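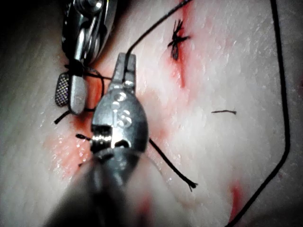
**Elvira Llanos**
*Contributing columnist, Drenley*

My mother's hospital bill came in an envelope so thick the mail carrier had to fold it. She had a hernia repaired in March and went home the next morning. The surgery went well. The bill took longer to get over.

It ran to 15 pages. Most of the lines were codes with an amount beside them and no words at all. One charge, for $125, said "SUP MISC." I called the billing office to ask what it was and waited on hold for most of my lunch break. The woman who picked up was polite, but she couldn't tell me either. She said a request for a plain statement would take up to eight weeks.

I don't think anyone was trying to cheat us. I do think a hospital that can plan an operation down to the last stitch can also tell a patient what she is paying for.

People in the business say medical billing is too complicated for ordinary readers. I've heard this from my neighbor Brayan Cuervo, who did hospital coding before he retired. He says the codes exist for insurers and that putting them into English would slow everything down. Maybe so. But my mechanic works with part numbers all day, and his invoice still says "front brake pads." 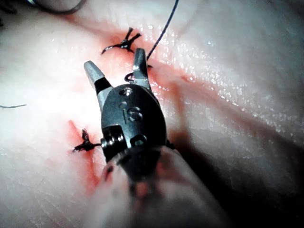 *The tip of a robotic surgical instrument, jaws open.*

My mother is 81 and careful with money. She keeps her receipts from Pacheco Hardware in a shoebox. When the bill came, she got out her checkbook and was ready to pay all of it that afternoon, because she was afraid of a late notice. I asked her to wait. We found two charges for the same blood test, and the hospital took one off after I wrote a letter - a paper letter, since the online form kept rejecting her account number.

Plenty of patients have no one at the kitchen table to go through the pages with them. They pay, or they put the bill in a drawer and worry.

The state should require a bill in plain words, sent to every patient before any payment is due. Each line should name the item or service and give the date. Questions should get an answer in days. Hospitals already have this information, and they should mail it.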